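Brara Riders Forum > Workshop > Fueling and Intake
Thread: Lean surge at steady throttle after airbox mod

dsh_twin
I have a 2012 naked V-twin, air cooled, two valves per cylinder, 39,000 miles. Over the winter I opened the airbox lid, fitted a Kelemen panel filter and a slip-on with the baffle left in. No remap yet. Above 5,000 rpm it pulls well. Between 2,800 and 3,400 on a constant throttle it surges, enough that I have to feather the clutch through town.

Done so far:
Throttle bodies balanced at idle and again at 3,000.
New plugs, gapped to the manual.
Intake boots sprayed with carb cleaner at idle, no change in speed.
Fuel filter replaced in March.
TPS reset twice.

My question is whether this is worth chasing mechanically any further or whether I should go straight to a map.
Deok-su Han

czl_bench
Go to the map. The stock ECU runs closed loop in exactly that window, and the narrowband sensor is holding it at stoichiometric. Those engines never liked that, even stock. You've added air and the trim is at its limit.

If you want proof before spending money, unplug the lambda sensor and disable it in the software. If the surge drops by half, you have your answer.

zodwa_h
I would not go straight to the map. "Balanced at idle and again at 3,000" can mean several things. Did you close the air bleed screws to base before balancing on the linkage? If you balanced the idle with the linkage and then corrected at 3,000 with the same screw, you have only moved the error from one place to the other.

Order on that engine:
Bleeds fully closed.
Balance on the linkage just off idle.
Reset TPS with the linkage disconnected on the sensor side.
Open bleeds equally, trim CO per cylinder.

A map laid over a bad balance will feel fine on the dyno and surge again when the weather changes.

dsh_twin
Bleeds were wherever they were. I didn't touch them. I'll redo it in that order.

czl_bench, lambda unplugged for one ride: better, but still there. I would say a third less.

czl_bench
A third less with no other change still points to fueling. But fine, do the balance, it costs nothing.

ajt
Check valve clearances first, before any of it. Closers too. Mine surged in the same range and one exhaust opener was tight. You can't balance two cylinders that aren't breathing the same. Compression and leakdown numbers would also help.

zodwa_h
Agreed on clearances. Should have been first on my list.

chenxi.gu
Has anyone asked about the lid? How much of it did you open? There is a difference between drilling holes and cutting the whole top out. With the whole top out you lose the resonance the factory tuned for and you get a torque hole right about where he is describing. A map can't fill that. I put the stock lid back on mine and kept the filter and the pipe.

dsh_twin
Whole top out. I still have the original lid.

Clearances done today. Vertical cylinder exhaust closer was loose, everything else in spec. Shim on order from Prelport, 11 days quoted.

czl_bench
chenxi.gu, I disagree with the resonance argument. The runners on these are short and the box volume is small. I have before and after sheets from the same dyno with an open lid and the loss below 4,000 is inside the repeatability of the drum. What people feel is intake noise. It gets louder above 4,000 and the part below it seems flat by comparison.

chenxi.gu
Sheets at full throttle, I assume. The complaint is about steady part throttle. A full throttle pull tells you very little about 8 percent opening.

czl_bench
Yes, full throttle. Point taken on that. I still would not expect box tuning to matter at 8 percent, with the plate nearly closed. Whatever pulse there is gets damped by the plate.

zodwa_h
Put the lid back on for one ride while you wait for the shim. It's four clips. Then nobody has to argue.

dsh_twin
Will do.

ajt
Separate point for anyone reading this with the same filter. The Kelemen panel for this box comes in two thicknesses and the thin one doesn't seal at the rear corner unless the gasket is seated by hand. Mine passed dust. Run a finger around the clean side of the box. If it comes back gray, reseat it.

dsh_twin
Update, August 4, 2024.

Stock lid on, no other change: small improvement, not a cure. Shim fitted, clearances in spec, bleeds closed, balance redone in zodwa_h's order, TPS reset. That removed most of it. CO trimmed on both cylinders, the vertical needed more than the horizontal.

What is left is a slight hunt at 3,000 in fifth. I can ride around it. Lid is off again and I can't say I feel a difference now that the rest is right.

Shop rate for the map with the Gemus module is $244 including dyno time. I'm inclined to do it, but later.

I haven't uploaded the logs yet. Only attachment for now:

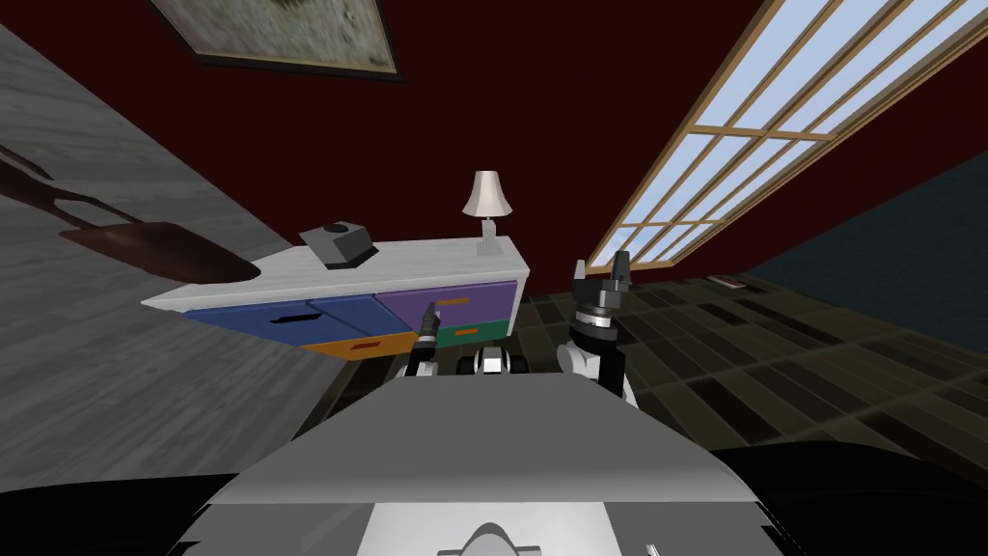 Attachment 1 – render, gripper raised in front of the purple drawer

czl_bench
$244 is fair if it includes both cylinders mapped separately. Ask. Some shops sample at the collector and apply one correction to both, and on that engine the two never want the same number. You saw it yourself with the CO.

zodwa_h
Good result. Recheck the balance after 500 miles, the linkage lock nut tends to settle. And write down how many turns the bleeds are open. The next person to work on it will thank you, and it will probably be you.

chenxi.gu
I would still run the lid with the map. If you have them map it open and you later go back to stock, you pay twice.

dsh_twin
Noted. I'll ask them to do a run each way at part throttle and post both when I have them. Bleeds are at 1 turn vertical, three quarters horizontal.

ajt
Which closer shim size did you end up with? I'm building a list for that engine, and the loose ones all seem to be on the vertical exhaust.

dsh_twin
Will look at the bag tonight and send it to you.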